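# The Late Ferry from Omerstead

The ferry to Fillonholm left at twenty to six, and my sister and I were on it with our father's clothes in four bin bags. We had been told we could bring them across as foot passengers if we kept them off the seats. My sister put two under the bench and I held the other two between my knees.

Our father had lived in Omerstead for the last 14 years of his life, in a flat over a shop that sold paint. Before that he had lived on Fillonholm, like everyone in our family, and he had said when he left that he would be back by the spring. He rang on the first of every month. He sent money when there was money. He came over for weddings and went back on the last boat the same night, and my mother, while she was alive, used to walk him down to the slip and stand there with her hands in her coat until the boat was past the marker.

"Did you look in all the pockets?" my sister said.

"Most of them."

"Most."

"I did the coats. I didn't do the trousers."

She pulled a bag out from under the bench and untied it. A man across from us moved his feet. He had a crate of seed potatoes next to him and had been asleep, or had his eyes shut.

She did the pockets the way our mother used to before a wash, turning each one right out and leaving it out. She found a bus ticket, a pencil stub and a folded receipt from Rorkine's, the chandlers, for 280 pounds. She read the receipt twice and handed it to me.

It was for rope, two fenders, a tin of antifouling and a brass shackle. The date had rubbed off along the fold.

"He hadn't got a boat," I said.

"No."

"He sold the boat."

"He told us he sold the boat," my sister said.

The boat was called Cha. Our grandfather had named her, and there had been a longer name to begin with, but the rest of the letters had come off one winter and he liked her better short. She was a plain open boat with a small engine. Our father had learned in her and so had we. The year he moved to Omerstead he said a man from up the coast had given him 3,000 for her, and my mother said that was more than she was worth, and the subject was closed. I remembered the money. It had paid for the roof.

My sister went up to the counter and bought two teas. When she came back she had worked it out as far as she could, and she told me in order. The money for the roof had come in March. He hadn't moved until the summer. If he had sold Cha in March, she would have gone from the harbour in March, and she hadn't, because my sister had been sick over the side of her on the day of the regatta and the regatta was in June.

"He might have had the money first," I said. "People do that."

"Who'd pay him 3,000 and then leave her there for three months?"

I drank my tea. The sea was flat and grey and there were no other boats on it.

"So where did the money come from?" I said.

"He borrowed it. I think he borrowed it, and he went over there to work it off, and he didn't want Mum to know."

"For 14 years?"

"I don't know how long it took. Maybe it took two. Maybe by then he'd got used to it."

The man with the potatoes had his eyes open now. He looked at the receipt in my hand, and then out of the window, and he scratched his neck.

"Rorkine's have a shed," he said. "Round the back of the yard, at Omerstead. They let it out for keeping boats in."

We both looked at him.

"I'm only saying they've a shed," he said. "I had a dinghy in there myself."

He didn't say any more, and a little while later he really did go to sleep. My sister put the pockets back in, one after another, and folded each pair of trousers before it went into the bag, which neither of us had done at the flat. At the flat we had just pushed things in.

"We should have gone through it all properly," she said. "On a table. Shirts in one pile and trousers in another."

"We had to have the keys back by four."

"I know we did."

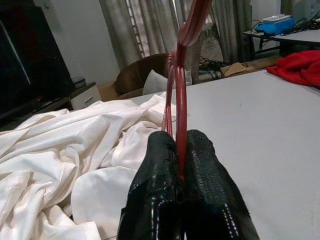
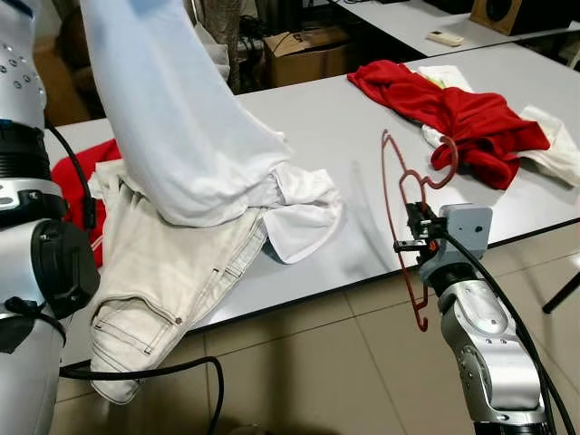

*A hanger held upright; jeans on the table, with a white sleeve beside them.*

The lights were on along the slip when we came in. It had started to rain, and the ramp was slow going down. We carried two bags each. At the top, where the road starts, my sister stopped beside the timetable and put hers on the wall.

"There's one back at seven in the morning," she said.

"You've got work."

"I'll ring them."

I looked at the timetable too, though I knew it as well as she did. The man with the potatoes went past us with his crate on his shoulder and nodded.

"We'd need a key," I said. "If there's a shed there'll be a lock on it."

She opened her hand. It was a small key, brown round the edges, on a loop of green twine, and she must have had it since the second pair of trousers.

We left the bags in the hall that night and set the alarm for six.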